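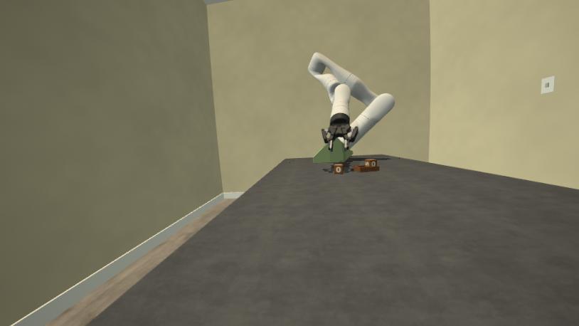
Ticket 606: gripper reports "grasp OK" with nothing in it
Project: Hjaltested block stacking, simulated cell
Opened by: Vasilis Mladenović
Severity: Medium (I asked for High)
Status: Reopened, twice

Summary
The pick routine returns success on blocks it hasn't picked. Fingers close, the width check passes, the arm goes off to the place pose, and the block is still on the table. The nightly report then scores it as a good pick. I don't believe any success figure out of this cell since the June build, and I'd ask that we stop quoting them to Dunovcombe until this is closed.

What the vendor says
Clenenitz support replied that the behaviour is "consistent with contact parameter drift" and told us to raise finger friction. We had already raised it, and said so in the first message. They also suggested the labels on the cubes might be confusing the detector. The detector isn't in the loop for this test; poses come straight from the simulator. I'm not sure the log was opened.

Steps tried

1. Raised finger friction as instructed. No change. Put it back.

2. Halved the physics timestep. The run took forever and failed the same way, so I don't buy the solver theory either.

3. Moved the approach pose higher and forced a straight vertical descent, in case the wrist was arriving with some sideways speed left over. Watched it from the side camera.
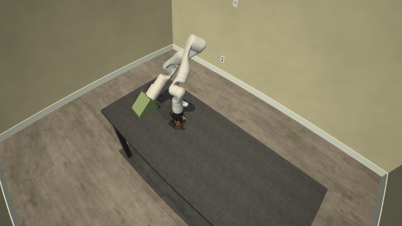 4. Replayed run 411 with the width check printing every tick. The check reads commanded width, not measured width. It passes as soon as the command goes out, whatever the fingers are doing.

5. Switched the check to measured width. False successes dropped, but run 643 still passed with the block left behind. Clenenitz marked the ticket resolved at this point. I reopened it.

6. Looked at run 643 properly. The close command is sent while the controller still has the previous goal active, and it gets dropped without an error. The measured width is then compared with a stale value from the last pick.
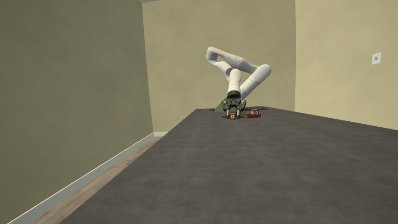 Fingers open on either side of the labelled block, side wall plate in view.

Current workaround
Wait for the goal to clear before sending close, then read width fresh. It adds up to 302 ms per pick. Zinedgate has complained about cycle time. They can have fast picks or real ones for now.

Still open
- Why a dropped command returns no error. Clenenitz calls this "by design". Please point me to the page.
- Whether the physical cell has the same fault. Same controller code, so I'd assume yes until someone shows me otherwise. Keep the guard interlock on.
- Old results need rescoring on block height after lift, not gripper width.

Do not close this on the strength of one clean nightly. We did that last time.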